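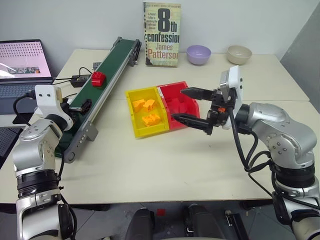
Fig. 2. Belt conveyor placed diagonally on a table made of two joined sections.

Packing Room Equipment > Set-up Guides

2. Placing and tracking the belt

This section covers bench conveyors fitted by the customer. If your unit was installed by Pleltholm, go straight to 2.3.

2.1 Preparing the table

1. Check that the table stands firm on all its feet. Adjust the feet, not the conveyor, if the top rocks.
2. Where the table is made of two sections, bolt them together before anything is placed on top. Lay a straight edge over the join and level the two halves.
3. Wipe the top with a damp cloth and let it dry.
4. Mark the line of the conveyor in pencil. It may run straight or at an angle, but keep 900 mm of clear floor on the side where the operator stands.

Note: An angled layout leaves more room for bins at the corners. It also makes the far roller harder to reach for cleaning, so try the reach before you drill.

2.2 Fixing the conveyor

1. Disconnect the supply. Lift the conveyor by its side rails with one person at each end.
2. Lower it on to the pencil line.
3. Fit the clamp feet (kit 2948) and tighten by hand only.
4. Check the bed with a spirit level, along and across. Pack under the feet with the steel shims supplied. Card and folded paper will compress and must not be used.
5. Tighten the clamp feet fully, working from one end to the other.

CAUTION: Do not lift by the belt or by the end rollers.

Tables with the Zikora edge trim need the longer clamp screws. These are in the small bag taped inside the lid of the carton.

2.3 Tracking the belt

A new belt settles during its first hours of use and will need tracking at least twice – once now and again at the end of the first shift.

1. Clear the belt of goods and tools. Tie back hair and remove lanyards.
2. Reconnect the supply and run at the lowest speed.
3. Watch the belt at the tail roller for several full turns.
4. If it drifts towards one rail, stop the belt and turn the adjuster on that side clockwise by a quarter turn.
5. Run again and wait before making another change. The belt is slow to respond.
6. When it stays central, lock both adjusters with the 17 mm spanner.

CAUTION: Never push a moving belt across by hand. Keep sleeves and cables away from the rollers.

If the belt still drifts after four adjustments, slacken both sides and return to 2.2, step 4. The bed is probably out of level.

2.4 Bins and guides

Set bins so that the rim sits below the belt surface. Van den Broek side guides may be fitted at this stage; see the sheet packed with them. Leave the end guard on at all times.

Enter the date of the first tracking on the Platen service card and keep it with the machine.

Section revised June. Corrections to Daniyal Kazmi, Technical Publications.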